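Setting up a gripper build at home
Hanne Zoëga, 30 August 2026

Cover the table before you start. White paper is best – dropped screws show up on it, and stains don't matter. 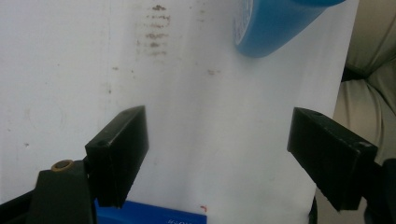
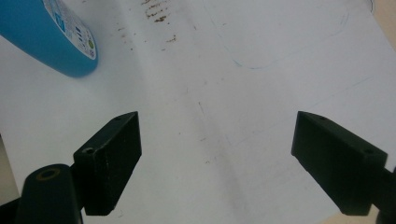

Blue tape and the two black fingers over the paper.

Press threaded inserts in slowly with the iron at 300 degrees and stop just short of flush. Let the part cool for 2 minutes before you put a screw in.

Tighten finger screws by hand. If a finger still rocks, add one layer of tape under the base and try again.

Close the fingers 10 times with the power low and listen for clicking. Scuffed edges are fine – a cracked corner means printing a new finger.

My Geltau motor needed its cable rerouted in October. Leave extra slack at the wrist.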